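Flirix is a towel-folding robot arm assembled by Ekrem Taşdemir in the shared workshop at Lirkness. Its two-fingered gripper has a red housing and works over a felt-covered table. Claims that it "folds laundry" rest on the builder's own log of 300 attempts, all with small towels.

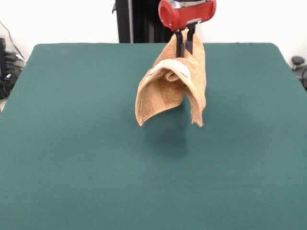

Krisztina Tóth objected in the workshop newsletter that picking a towel up is the easy part, and that the log never defines a finished fold. A revised log, begun in June, covers 36 attempts.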